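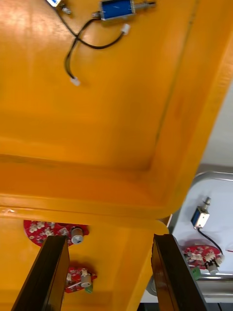
Small solenoid in an orange bin.

Unit 4. Solenoids and Plungers

A solenoid is a coil of wire that pulls on a steel plunger when current runs through it. Door locks, valves and pinball flippers all use them. Pull is strongest near the end of the stroke and weak at the start -- keep the stroke short where you can.

Coil data for the homework (Zinent bench coil):
Supply: 24 volts DC
Resistance: 27 ohms

Find the current and the power. Show units.
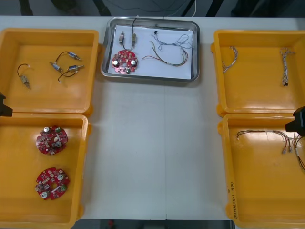

Heat

A coil left on keeps warming until it sheds heat as fast as it makes it. Check the duty cycle before choosing a part.

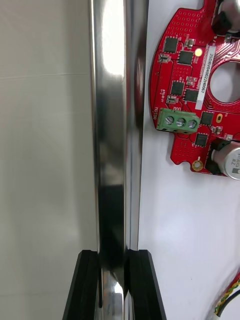
Surface and friction

A smooth plunger slides with less drag. Dirt and burrs use up pull that the load needs.

Reading: Hettiarachchi, chapter 19, up to page 352. Skip the section on AC coils.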